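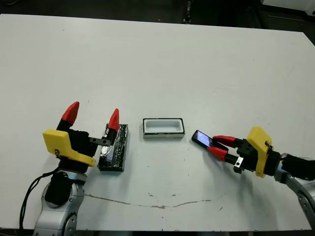 Fig. 3. White tray and phone on the worktop.

3.2 Pairing the Trundness kitchen scale with your phone

Before you start, charge the phone to at least 80 per cent and turn on Bluetooth.

1. Put the scale on a flat, level surface.
2. Hold the power key until the display shows 0.
3. Open the Clallier app and tap Add scale.
4. Type in code 243 and wait for the tone. Pairing can take up to 90 seconds.
5. Tap Save.

Note: If the tone does not sound, take out the batteries, put them back and repeat from step 2.

Caution: Do not rinse the scale under the tap. Wipe it with a damp cloth.

For error 73, see section 6.

Text revised 26/02/2023, B. Sundaram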